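Search this site: Enter keywords
Print this page | E-mail to a friend

Vakura Lemell 50 — Long-Term Review

The Lemell 50 is a 50 cc four-stroke scooter with a carburetor, a belt drive and a drum brake at the rear. Vakura sells it as a town bike for short errands. I have used it for that since January, mostly with one rider and a loaded top case.

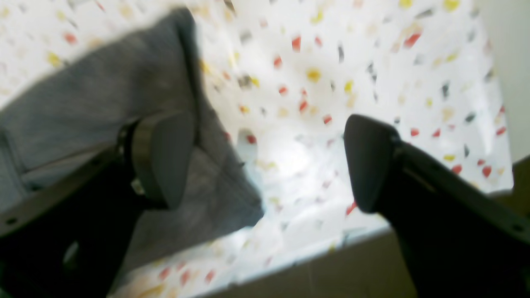
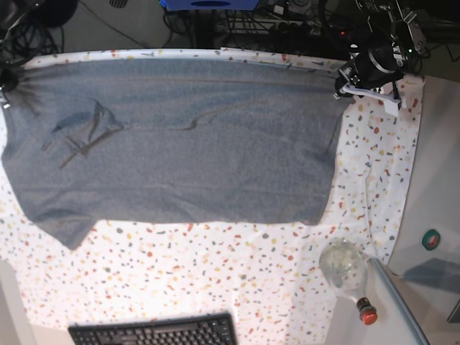
Kanini Mugo, replying to my first-ride notes, wrote that the carburetor is set too lean from the factory. Hers would not idle below a quarter choke until the mixture screw was backed out half a turn. Mine behaved the same way on cool mornings. After the adjustment it starts on the second kick and settles within a minute. She also reported a flat spot just off closed throttle. I have not been able to reproduce it, but our bikes may have different jets.

Power is adequate. The speedometer shows 34 mph on level ground with no wind, and it drops by almost 7 on the long grade out of Forsyth. The clutch takes up smoothly when warm and shudders a little when cold. Roller wear is not yet visible. I plan to fit slightly lighter rollers at the next belt check, which should help the climb at a small cost in top speed.

The front fork is soft and dives under hard braking. The rear shock has no preload adjustment, and a heavy rider will find the bottom of its travel on speed bumps. Braking itself is good. The front disc has a firm lever and the rear drum needs a full pull before it does much. The cable adjuster is easy to reach with the bike on its center stand.

Original tires are poor in rain, particularly over painted lines. I replaced both with a Brillis all-weather pair and dropped the front pressure slightly. Steering is slower now and the bike tracks straighter over tar seams.

Under the seat there is room for a rain jacket and gloves, or an open-face helmet — a full-face helmet keeps the latch from closing. The seat lock works from the ignition. The battery sits under the floorboard behind a cover held by four screws, and two of mine had stripped heads on delivery. The dealer replaced them.

Rated 16 out of 20. I would buy it again for flat city use, with the tires changed first.

Print this page | E-mail to a friend

This site uses cookies. By continuing to browse you agree to our use of cookies.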